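Stadtteilschulen zum Anfassen: Besuch beim Berufe-Tag in Cullness
Februar 2021

Kurz notiert, bevor alles wieder weg ist. Anreise mit dem Bus, 14 Minuten zu spät, natürlich. Eingang war umgezogen, jetzt über den Hof, Schild dazu hing nur an der alten Tür. Drinnen Listen, Maskenkontrolle, Einbahnstraße durch den Flur. Dann Begrüßung in der Turnhalle, Stühle weit auseinander, Ton schlecht. Hinten kam ungefähr jedes zweite Wort an.

Worum es geht: Cullness will seine Schulen auch nachmittags und abends für den Stadtteil öffnen. Beratung, Sprachkurse, Hausaufgabenhilfe, Berufsorientierung, alles unter einem Dach. Dafür wird Personal gesucht, und zwar möglichst aus der Gegend. 53 Stellen sind ausgeschrieben, die meisten Teilzeit, befristet auf zwei Jahre. Beworben haben sich bisher 173 Leute. Klingt viel, aber für die Abendstunden fehlen noch welche, vor allem in der Jugendberatung.

Die Schule selbst heißt Grakent, nach dem alten Gutshof, der hier mal stand. Almost-Neubau, wenn man so will: vorne Siebzigerjahre, hinten frisch. Fast 1033 Schüler und Schülerinnen, sagte man uns bei der Führung. Mensa groß, hell, leider nichts zu essen wegen der Auflagen. Bibliothek dafür sehr schön, soll ab Frühjahr bis acht Uhr abends aufbleiben. Wer die Aufsicht bezahlt, ist noch nicht ganz geklärt. Nachgefragt, Antwort war lang und nicht besonders genau.

Danach Rundgang in Kleingruppen. Unsere ging zuerst ins Elternbüro (zwei Schreibtische, ein Drucker, Wartezone im Gang), dann rüber in den Techniktrakt.

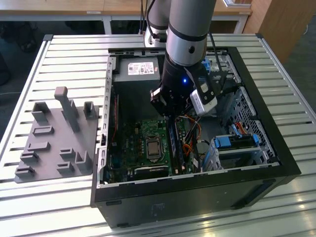
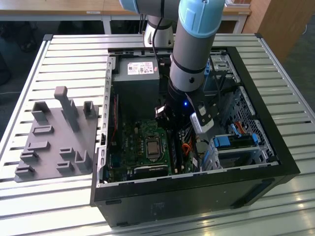
Techniktrakt Grakent: Roboterarm über einem offenen PC-Gehäuse

Weiter zum Teil, der mich eigentlich interessiert hat, die Einarbeitung. Neue Leute bekommen vorab eine Schulung, fünf Tage, die Unterlagen kommen vom Träger Adjei. Themen laut Aushang: Gesprächsführung, Datenschutz, Kinderschutz, Wege zu den Ämtern. Am letzten Tag Hospitation an einer anderen Schule. Finde ich gut, hätte gern mehr davon gesehen, war aber nur eine Stellwand mit Plan. Und der Plan war vom Vorjahr, wurde mir dann gesagt.

Zweite Station des Projekts ist die Grundschule Lason, zehn Minuten zu Fuß. Da läuft die Familienberatung schon seit dem Herbst, im Moment überwiegend am Telefon. Hingegangen sind wir nicht, Zeit war um. Soll laut Programm beim nächsten Termin nachgeholt werden.

Fragerunde am Schluss, wieder Turnhalle. Viel zu Verträgen, wenig zu Inhalten. Ob Bewerber ohne pädagogischen Abschluss eine Chance haben: ja, für die Stellen in der Koordination und am Empfang. Ob Fahrtkosten übernommen werden: nein. Ob die Befristung verlängert werden kann: hängt am Haushalt. Leises Murren in den hinteren Reihen, dann war Schluss.

Unterlagen liegen im Sekreteriat und im Bürgerbüro aus. Bewerbungen für die Abendstellen gehen noch bis Monatsende, bitte schriftlich und mit Angabe der gewünschten Stunden. Rückfahrt übrigens pünktlich.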